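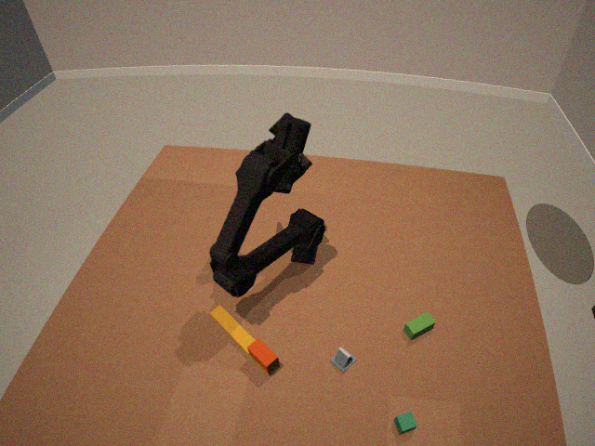
Your questions about my card readings

How long is a reading?
Usually 30 minutes by phone, though I do run over when the cards get chatty!

Do I need a question ready?
No, come as you are. A vague "what's going on with me?" is fine – I get plenty of those.

Which deck do you use?
Mostly the Skenari, which I've had for eight years and love to bits (the corners are shocking). 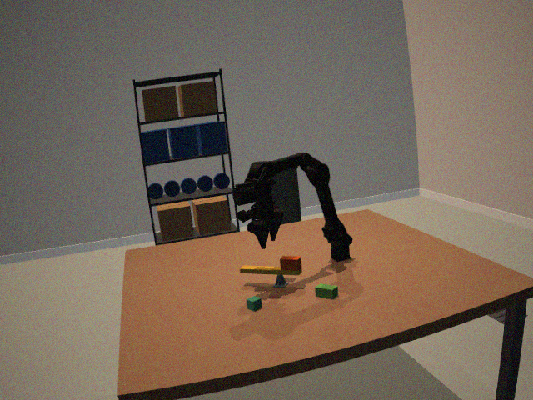 Finding your balance

Can you read for my sister without her knowing?
Sorry, I won't. Send her my way and I'll happily read for her myself.

What if I need to move my booking?
Just message me before noon the day before. I'm closed for most of September while I'm teaching at Flokholm.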